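Search this site Enter keywords Go

Keep the Stuffed Animals Out

Last updated: February

Every few months somebody publishes another guide to getting rid of plush toys. Bag them, freeze them, photograph them for the memory and then donate the lot. I read these guides with real interest, because I love a tidy room as much as anybody, and every time I get to the end I find I have gone over to the side of the toys. I want to make the case for them! I want them out on the bed and along the back of the couch and on the floor where people can get at them, and I think a house with a few good ones in plain sight is a better house to walk into.

My own conversion came in Prasville, in a rented upstairs apartment with sloping ceilings and almost no color in it. I had bought sensible gray everything. The couch was a gray Fostava two-seater, the rug was gray, and the one shelf was white and held cookbooks. It looked fine. It looked like a dentist's office that had closed early. Then my niece left a stuffed pear behind after a weekend visit (a pear with feet, green, about the size of a loaf of bread) and I put it on the arm of the couch so I wouldn't forget to mail it. By the time I got to the post office I had grown so fond of the thing that I bought myself a replacement the same afternoon.

What a plush toy does for a room is mostly a matter of color and outline. Nearly everything we furnish with has corners. Shelves, tables, screens, picture frames, the radiator, all of it square. A stuffed toy is one of the few objects in a house that is lumpy on purpose, and the eye goes straight to it and rests there. Cushions are supposed to do this job, and they do it badly, because a cushion is a square too and everybody insists on karate-chopping it.

And the fabric! Short pile is my favorite, the kind that is close and smooth enough to take the light almost like the skin of a fruit. A warm color in short pile will go pale along the top where a lamp catches it and much deeper down the sides, so that one toy in one dye gives you a whole run of shades. Try getting that out of a throw pillow. I also have a weakness for the ones where the maker has gone to the trouble of a second fabric, a shaggier patch here or there, so your thumb has somewhere to go while you're on the phone.
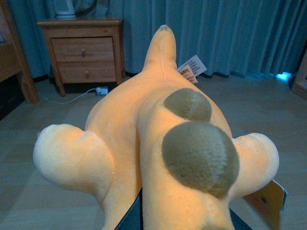

Two fuzzy olive-brown spots on all that apricot, and seams running through them, is exactly the kind of trouble I mean. Somebody had to cut those pieces from a different cloth and sew them in. I could look at the back of a toy like this for a good long while, and I think the back is where you should look first in a store. Any maker can do a cute face.

What about the clutter?

The fair complaint is that they multiply. I know they do. A friend's hallway closet once gave up 86 of them during a move, packed in so tightly that they came out in the shape of the closet. I am not defending the closet. A toy in a closet is doing nothing for anybody, and if you have that many you should certainly give most of them away while they still have some life in them.

But the usual advice goes wrong at the next step, when it tells you to put the survivors in a bin. The bin is always lidded and always opaque. I owned one, a big Wegener chest that claimed to hold 80 liters, and it was an excellent chest, and I never once opened it to enjoy what was inside. The toys went flat. When I finally tipped them out they had creases across their stomachs, and it took a week of being sat against and squeezed before they looked like themselves.

My own rule is that they have to fit where they can be seen. One windowsill, one couch, one bed. When the windowsill is full, the next one has to be good enough to bump somebody. This has made me very choosy and has probably saved me money. The last one I paid real money for was an Ominer walrus, and I walked around the store with it under my arm for most of an hour before I gave in.

On tags

I leave them on, for what it's worth, or at least the sewn-in ones. People have strong feelings about this. My sister snips hers the minute she's through the door and says a toy with a label looks like it's still for sale. I like the little white flag sticking out at an angle, and I like having the washing instructions where I can find them. Cut tags also leave a stiff stub that scratches, and then you have a soft thing with one mean spot on it.

On washing

Wash them more than you think you should. A toy that lives out in the open gets dusty, and dust is most of what people mean when they say plush looks sad or babyish. Mine go in a pillowcase on cold if the label allows, and then they dry on a towel near the window, turned over once in the evening. The shaggy parts want a going-over with an old toothbrush while they're still damp. You can bring a grubby one back almost 100 percent this way, and it's a pleasant job to do with the radio on.

Grown-ups are allowed to do all of this, by the way. I have had guests over who spoke very seriously about interest rates with a walrus in their lap and never put it down. The pear is still on the arm of the couch, and it has gone a bit bald on the one side where people hold it.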